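Graltier Countertop Dehydrator: A Review, With Apples

Posted 17 September 2022

I bought the Graltier in August, when the tomatoes were winning. The box promised "effortless preserving," and I was in the mood to be lied to. Three weeks later I have eaten more leathery fruit than a person should and feel qualified to speak.

Setup

You wash the trays, stack them, put the lid on and plug it in. The manual covers this in 10 pages, two of which are about the plug. Controls are a dial for temperature and a dial for time, both of which click nicely. My old Pornex had a touch panel that responded to steam, sleeves and passing thoughts, so I count dials as progress.

Tomatoes

Very good. Slice them thicker than you think, salt them, and go to bed. Mine were chewy by breakfast and tasted like tomatoes that had been to college. The fan makes a low hum, which I could hear from the bedroom and eventually came to regard as company.

Apples

Fine on the bottom trays, limp on the top. The manual says to rotate the trays every three hours, a schedule I last kept for a newborn. If you skip it, you get chips and you get bookmarks.

Herbs

Skip them. The basil blew around inside like confetti and settled on the fan guard. Hang it from a nail as your grandmother did and keep the money.

Cleaning

The trays are supposed to go in the dishwasher. They fit mine if nothing else does. Mango, once dried on, needs an overnight soak and some language.

I do the small fiddly jobs on the cream-topped table, usually with a scrap of brown cardboard down first.

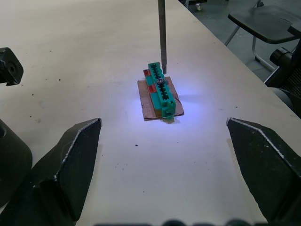

Verdict

Buy it if you have a garden that bullies you. If you only want the occasional bag of apple chips, the supermarket has them, already rotated. Ritik makes a bigger one with a rear fan that is meant to dry more evenly – I haven't tried it, and my counter has asked me not to.

Mine stays out until the plums are finished. Three stars out of five.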